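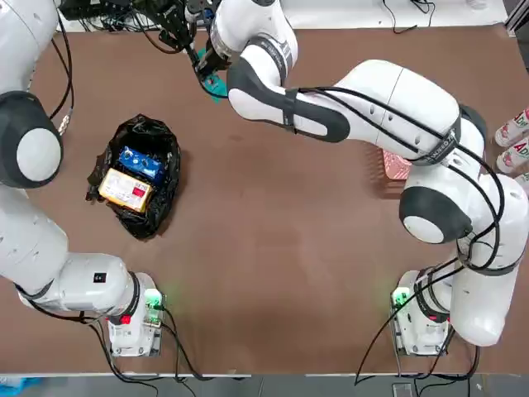 Do I need to know anything about speakers to take part in the Fatport listening trial?

You need a car, a set of working ears and some patience with paperwork, and that's plenty. About half the places are meant for people who have never bought an amp in their lives.

6 min read

OK, so that's the thing I get asked most, and I wanted it out of the way before I get going. I run the bass side of things at Sarneven (we build subwoofer enclosures for cars and small vans, in Whitelaw) and I'm looking for 16 people to drive around with one of our new boxes in the trunk and tell me what they think of it. I mean really tell me. If it rattles your license plate, I want to hear about the license plate.

The box is called the Fatport. It's a single 12-inch ported enclosure with a much wider port than we've used before, and the reason for the wide port is chuffing. If you've had a cheap ported box you know the noise even if you don't know the word: a kind of breathy huffing on long low notes, like somebody blowing over a bottle in the back seat. A bigger port moves the same air slower and the huffing goes down. The catch is that a bigger port also has to be longer, so the box grows, and then you can't get your groceries in. I've been fighting with that trade for most of a year. I think we've got it to a good place, but I've listened to it in my own car so many times now that I'm no use as a judge anymore!

What you'd get to use

One Fatport enclosure, loaded and sealed up, and one Rindard amp to run it. The Rindard is a mono amp, 700 watts RMS into the 2-ohm load we're using, and yes, that's real RMS and it needs real wire. We do the install. We run the power cable, the fuse goes up by the battery where it belongs, and we set the gain with a scope before you leave. Please don't touch the gain after that. There's a bass knob on a wire that comes up by the driver's seat and you can turn that all you like, all day long, that's what it's for. But if sixteen cars come back with sixteen different gain settings I can't compare a thing, and I'll be sad.

You keep your own head unit and your own front speakers. If you have a factory stereo with no sub output, that's fine, we'll tap the rear speaker wires with a converter and take it back out at the end. We don't cut anything and we don't drill through anything you can see. If your car is leased, tell me in your email and get a note from the leasing company first.

What you'd do

The trial lasts 30 days from the day of your install. During that time you drive the way you normally drive. I don't want anybody making special trips, or sitting in the driveway at midnight annoying the neighbors on my account. Go to work, get the kids, go to the lake, play what you play. Country, gospel, podcasts, metal, talk radio, all of it is useful. Somebody who listens to nothing but ball games is very useful, because announcers sound awful through a badly tuned sub and most of us in this trade forget to check.

Every week I'll send you a short form. It asks things like: did you turn the bass down on any song, and which one? Did something in the car buzz? Did a passenger say anything without being asked? (I love that question, the answers are always better than the ones you get from the driver.) It takes a few minutes. Once during the trial you'll come back to the shop and we'll swap the port insert for a different one, and I won't tell you which one you've got. Then you carry on as before. At the end you come in one more time, we take everything out, and you and I sit down and talk it through with a cup of coffee. 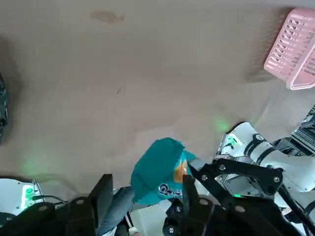 The bench part of the last visit is optional, but I hope you'll stay for it. We take the port inserts out and you get to handle them, flare and all, and tell me which one you think you had, and I'll play the same few tracks through each of them so you can change your mind. Wear something you don't care about, there's glue and dust around here. Also, please bring your own music in whatever form you actually own it. If it's CDs, toss them in something open and easy to carry, and a plastic basket like the pink one with the slots in its sides would be just about perfect, so we can flip through them together. Phones are fine too. Bring the charging cable, I never have the right one.

What it pays

You get $298 when the trial is finished, paid by check or bank transfer, your pick. It's a flat amount and it's the same for everybody whether you loved the box or couldn't stand it. If you have to drop out partway for a good reason (car trouble, you're moving, your back) we'll work out a fair share. If you stop sending in the forms and go quiet on me, I'll have to ask for the gear back and give your place to someone on the waiting list.

You don't get to keep the Fatport or the Rindard, I'm sorry, I do get asked! These are pre-production pieces and I need them back so I can take them apart and look at the glue joints and the voice coils. What you will get is first crack at a finished one at our cost when it goes on sale, which should be December if the wood behaves.

Who I'm looking for

You should be 18 or over, have a valid license and insurance, and drive your car most days of the week. You should live close enough to Whitelaw that coming in three times isn't a pain. The trunk or cargo area has to be big enough for the box, so have a tape measure handy before you write: I need the width, height and depth of your opening, plus the distance between the wheel wells. Trucks with an extended cab are a maybe. Convertibles are a yes, please, I don't have any yet. Two-seaters, probably not this round, though if yours has a big hatch send me the numbers anyhow.

I want a real mix. A few of you can be serious bass people with opinions about box tuning, and you're welcome here, I'm one of you. But I'm holding places for folks who only know that their car sounds thin and they wish it didn't. I'd also like some older drivers, and some people who mostly have passengers along, and at least one person who thinks subwoofers are obnoxious and will say so in writing.

If you have hearing loss or wear hearing aids you can still apply! Mention it and we'll talk about how to set the knob. People feel bass as much as they hear it, and I'd like to learn more about that. The one thing I'd ask is that if you have a medical device your doctor has told you to keep away from strong magnets, you check with them first. The motor on this driver is a big one.

Some small print, in my own words

We'll look at your battery and alternator before the install. If they're tired, we won't put the amp in, and I'll tell you why so you can get it sorted. You're not charged for the check. Our shop insurance covers the gear while it's in your car, as long as the car was locked. Any damage our wiring does, we fix. Tickets for playing it too loud are on you, and I'm serious about that one, know your town's rules.

I'll use what you write on the forms to tune the box. I might quote a line from somebody on the product page, but I'll ask you first and I won't put your name on it unless you say so.

How to apply

Send me an email through the contact page on the Sarneven site and put "Fatport trial" in the subject so it doesn't end up with the parts orders. Tell me:

- what you drive, with year and body style
- your trunk measurements
- what stereo is in it now, or "whatever came with it"
- the last three things you listened to in the car, and don't clean up the list
- what times you could come in

No need for a resume or a long letter. I'll read all of them myself, so give me a little while to answer. Applications are open through the end of June 2021 and I'll start calling people for installs once I've got a good spread of cars. If you don't get in this time I'll keep your measurements unless you tell me to toss them, as there's a smaller box coming after this one and I'll need ears for that too.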